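목재의 이해 4주차 강의 노트
나뭇결과 판재의 성질

최종 수정: 10월 27일 수요일

이번 주의 내용은 판재의 표면에 나타나는 무늬와, 그 무늬에서 읽을 수 있는 성질입니다. 지난주에 배운 세포 구조를 먼저 복습하고 오시기 바랍니다. 한국어 용어와 영어 용어를 같이 씁니다. 교재마다 번역이 조금 다르므로, 시험에서는 이 노트의 용어를 기준으로 합니다.

1. 세 개의 단면

나무는 방향에 따라 성질이 다른 재료입니다. 이것을 이방성(anisotropy)이라고 합니다. 그래서 목재를 말할 때에는 항상 어느 면을 보고 있는지를 먼저 정해야 합니다.

횡단면은 줄기의 축에 직각으로 자른 면입니다. 나이테가 동심원으로 보입니다. 방사단면은 수심을 지나서 세로로 자른 면이고, 나이테가 거의 평행한 직선으로 보입니다. 접선단면은 수심을 지나지 않고 나이테에 접하는 방향으로 세로로 자른 면입니다. 여기에서는 나이테가 물결, 포물선, 또는 닫힌 타원의 모양이 됩니다.

학생들이 자주 혼동하는 것은 방사단면과 접선단면입니다. 판재의 넓은 면만 보지 말고 마구리(판재의 끝면)를 꼭 같이 보십시오. 마구리에서 나이테가 넓은 면과 거의 직각으로 만나면 넓은 면은 방사단면에 가깝고, 거의 나란하면 접선단면에 가깝습니다.

2. 곧은결과 무늬결

방사단면이 넓은 면으로 나온 판재를 곧은결 판재(quarter-sawn), 접선단면이 넓은 면으로 나온 판재를 무늬결 판재(flat-sawn)라고 부릅니다. 무늬결은 판목이라고 부르는 책도 있습니다.

무늬결 판재는 하나의 통나무에서 더 많이 얻을 수 있고, 제재하는 순서도 간단합니다. 따라서 값이 더 낮은 경우가 많습니다. 곧은결 판재는 제재할 때 통나무를 여러 번 돌려야 하고 버리는 부분도 많습니다. 그 대신에 폭 방향의 변형이 작습니다.

타원 무늬가 생기는 이유를 생각해 보겠습니다. 나무의 줄기는 완전한 원기둥이 아니고, 위로 갈수록 가늘어지며 조금씩 휘어 있습니다. 나이테의 층도 이 모양을 따라서 굽어 있습니다. 평평한 톱날이 굽은 층의 볼록한 부분을 얇게 지나가면, 자른 자리가 닫힌 곡선이 됩니다. 지도의 등고선에서 산꼭대기가 닫힌 선으로 그려지는 것과 같은 원리입니다.
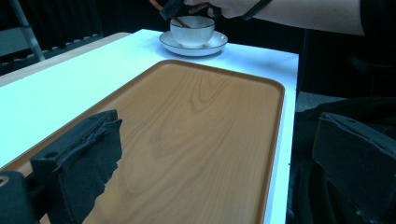

선과 선 사이의 간격은 자르는 각도에 따라 달라집니다. 톱날이 나이테의 층과 거의 나란하게 지나간 곳에서는 간격이 넓어지고, 층을 급하게 가로지른 곳에서는 좁아집니다. 그러므로 무늬결 판재에서는 간격이 넓다고 해서 그 나무가 빨리 자랐다고 판단하면 안 됩니다. 생장 속도는 횡단면에서 재어야 합니다.

3. 수축과 변형

목재는 섬유포화점 아래에서 수분을 잃으면 수축합니다. 섬유포화점은 수종에 따라 다르지만, 우리 수업의 계산에서는 함수율 30퍼센트로 통일합니다. 수축은 접선 방향이 가장 크고, 그다음이 방사 방향이며, 섬유 방향은 아주 작습니다.

접선 방향과 방사 방향의 차이 때문에 무늬결 판재는 마르면서 너비굽음(cupping)이 생기기 쉽습니다. 굽는 방향은 마구리를 보면 예측할 수 있습니다. 나이테의 곡선이 펴지려고 하는 쪽으로 굽는다고 기억하면 편리합니다. 즉, 수심에서 먼 면이 오목하게 됩니다.

계산 연습: 어떤 무늬결 판재의 길이가 2000 mm이고, 폭 방향의 전체 수축률은 5퍼센트라고 합니다. 이 판재의 길이 변화를 폭의 수축률로 계산할 수 있는지 생각하고, 할 수 없다면 무슨 값이 더 필요한지 쓰십시오. 매년 이 문제에서 방향을 확인하지 않고 곱셈부터 하는 답안이 나옵니다.

4. 무늬와 표면 마감

조재와 만재는 밀도가 다르므로 착색제를 흡수하는 정도도 다릅니다. 침엽수에서는 밀도가 낮은 조재가 색을 더 많이 흡수합니다. 그래서 착색 후에 원래의 밝은 부분이 더 어둡게 되어, 무늬의 명암이 반대로 보이는 일이 있습니다. 실습에서는 자투리에 먼저 시험해 보십시오.

표면의 무늬만으로 수종이나 구조를 결정하는 것은 위험합니다. 얇은 단판을 붙인 것도 있고, 무늬를 인쇄한 것도 있습니다. 표면의 선이 마구리까지 이어지는지 확인하는 것이 기본적인 방법입니다. 테두리를 씌운 제품은 마구리가 보이지 않으므로 보고서에 "확인 불가"라고 쓰면 됩니다. 추측한 수종을 확정된 것처럼 쓰면 감점합니다.

5. 다음 시간까지의 과제

집이나 학교에 있는 목재 물건을 하나 골라서 넓은 면과 마구리를 연필로 그려 오십시오. 각 면이 어느 단면에 가까운지 표시하고, 판단의 근거를 두세 문장으로 적으십시오. 그림의 솜씨는 평가하지 않습니다. 마구리와 넓은 면에서 같은 나이테의 선이 서로 연결되게 그리는 것이 중요합니다.

관련 자료
- 3주차 노트: 침엽수와 활엽수의 세포 구조
- 5주차 노트: 함수율의 측정과 건조 결함
- 실습 안내: Pudeo 목공실 사용 규칙
- 견학 자료: Grumavine 제재소 (6월)
- 용어표: 한국어와 영어 목재 용어 대조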